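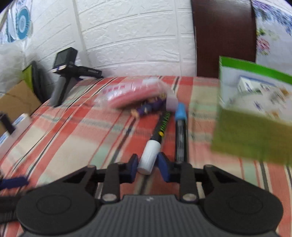
A white cap set upright on the bedding.

Home | News | Our People | Publications | Contact

Keeping the spare room ready: an interview with Loan Tô

The Diệp Housing Society has released the second edition of its handbook for households that take in boarders. Its author, Loan Tô, has managed the Society's homestay register in Plolau for eight years. She spoke with Khải Vương on Thursday, July 24, 2025.

The new edition was prompted by a change in who is asking for rooms. The register was set up for students, but Ms. Tô said that apprentices and hospital trainees now make up a large share of applicants. "A student arrives in a group and leaves in a group," she said. "A trainee may start work on any day of the year and come home at six in the morning. The old handbook did not have a single line on night shifts."

The chapter on quiet hours has been rewritten. Hosts are asked to settle kitchen and laundry times in writing before the first night, and to agree on which door will be used after dark.
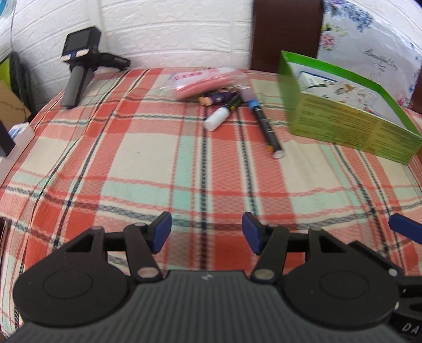
A plaid blanket covers the bed.

Asked about the weekly charge, Ms. Tô noted that the Society recommends a ceiling of $135 for a room without meals and intends to hold it there until 2027. She acknowledged that some hosts consider the figure too low. "Heating is the usual complaint, and it is a fair one," she said. "We have told members they may bill for heating separately in the colder months, provided they show the boarder the account."

Bedding has long been a source of small disputes. The handbook asks the host to supply one full set and the boarder to wash it. Extra blankets should be left in the room where they can be reached.

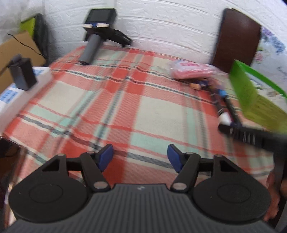
Ms. Tô was firm on the matter of locks. Every boarder is entitled to a bedroom door that locks from the inside, and a host who wishes to enter must give a day's notice. That rule drew the most comment when the draft was circulated, and her colleague Nhàn Quách answered each letter. The wording was kept.

The Society has printed 700 copies. Members may collect theirs from the front counter, and a large-print version will follow in December. Ms. Tô will then turn to a shorter guide for boarders themselves. "They have asked for one for years," she said. "Most of them want to know whose turn it is to buy the milk."

Recent items
Thu Huỳnh appointed to the Plolau office
Changes to the tenancy deposit form
Cheng-en Chiu on renting after retirement
Annual meeting: minutes now available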